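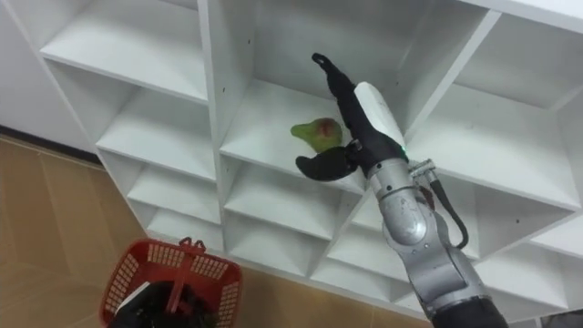
Okay, week two of Home Storage Basics, and we're on open shelving. I love cubby units and I'll defend them to anybody, but they're the piece my students get wrong more than any other (me too, my first apartment was a disgrace). People buy one, push it against a wall and fill every square by bedtime. Please don't! Start with the thing bare, or nearly bare. One pear on a white shelf board and you can already tell how much room a square gives you, how far back your hand has to go, and whether you'd want to bend down for that every morning. Do the same at home with whatever you've got in the kitchen. Leave it there for a day and walk past it.

Search this site Search Go

Posted 2022-12-24 by the course instructor

Home | Handouts | Week 2 | Reading list | Contact

Pin holes. Some of you asked what the little dark dots on the upright panels are for. On a lot of units they take shelf pegs, on others they're left over from how the panels were drilled, so check your own instructions before you go poking anything into them. My old Skunamex had them everywhere and I never used a single one – no regrets.

Now, baskets. A basket is how you move stuff TO the shelf, and this is where I get a bit preachy. Carry it over, hold it close, empty it into the squares, put it away. If the basket stays on the floor next to the unit it turns into another cubby, and a messy one. I did this for a whole winter in Pirham with a basket of onions and mittens. Together!

Fruit goes in an upper square, at a height where you'll see it. Heavy things go low. Keep soft fruit one layer deep or the bottom ones bruise and you won't know till you smell it.

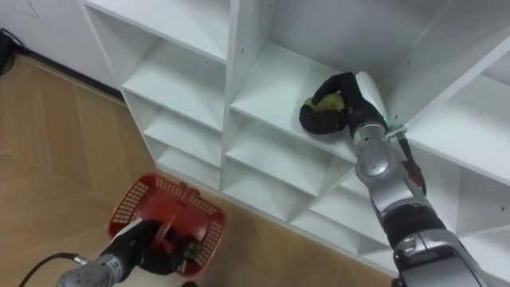
Samarakoon wrote in after the last handout to say that fruit shouldn't be on open shelves at all if the room gets afternoon sun, and that a bowl in a cool pantry would beat any cubby. Fair point, and I've changed my notes. If your unit faces a window, use the squares for dry goods and towels and keep the pears somewhere shady.

Homework before February: empty 3 squares, wipe them, and leave them empty for a week. Write down what you were tempted to put in there. The Trerkham group did this last term and one list ran to 40 items, most of them chargers. Bring the list, and a tape measure if you own one. The reading is page 67 of the packet, the part on shelf depth – skip the bit about wall anchors, we'll do that in class with the real hardware.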